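Folding and Sorting Help Wanted at the Trukby Clothing Room

Part-time, Friday afternoons and one other day of your choosing
Pay: $20 an hour, paid every two weeks

Hello, and thank you for stopping to read this! We are the Trukby Clothing Room, a small shop and sorting room on Temach Street where people bring the clothes they no longer wear and other people come to find something they will. Spring is our busiest stretch by a mile. Everybody on this side of town seems to clean out their closets in April, usually on the same weekend, and the bags come through the side door faster than the four of us can open them. So we are looking for two more pairs of hands, and we would love for one of them to be yours.

The work is mostly folding. I know that doesn't sound like much of a job, and I'll admit I thought the same when I started, but there is a real pleasure in it once you find your rhythm (and once somebody has put the coffee on). Clothes come to you already washed. You take a piece from the pile, give it a look on both sides for stains, pulled threads and missing buttons, check the label for a size, fold it, and put it on the right stack. T-shirts make up the biggest share by far, then sweaters, then children's things, which are fiddly and very sweet.

We fold T-shirts into a rectangle with the collar at the top, so that a shopper can see the neckline and find the label without pulling the whole stack apart. It doesn't have to be perfect. A soft old cotton shirt will never lie as crisp as a new one, and we would much prefer a slightly lumpy fold that goes out on the shelf today to a beautiful one that goes out next week.

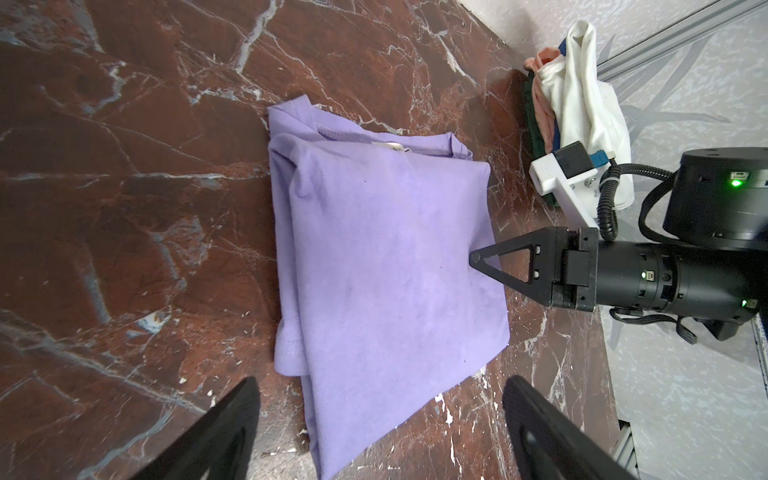
Small marks are a judgment call, and you'll get a feel for them quickly. Tiny specks may brush off or come out with a dab of soap, so those pieces go in the second-look basket and one of us will try our luck. Anything with a hole, a big stain or a collar that has given up goes to the rag bags, which are picked up by Lūse, a workshop that cuts them into cleaning cloths. If you're unsure, ask! We all still ask each other, several times a shift, and some of our best conversations have begun over whether a shirt was gray or green.

You don't need any experience. You do need to be comfortable standing for a good part of the shift, though we have stools and you are welcome to use one, and you should be able to lift a full bag of clothes, which can weigh up to 27 pounds. A bit of patience with the public helps too. People sometimes walk into the back with a bag in their arms and a long story about what is in it, and we like to listen when we can.

Shifts run from 1:00 to 5:00 in the afternoon, with a proper break in the middle. Staff get first pick of one item per shift at no charge. My own closet is proof that this can get out of hand.

To apply, write a few lines about yourself and drop them off at the front counter, or mail them to Sebastian Zamfir, Trukby Clothing Room, 132 Temach Street. A resume is fine but not required. Please tell us which days suit you and the best way to reach you. We'll invite people in for a short paid trial shift, where you'll fold alongside one of us and see whether you like it here.

Warmly,
Sebastian and everyone in the back room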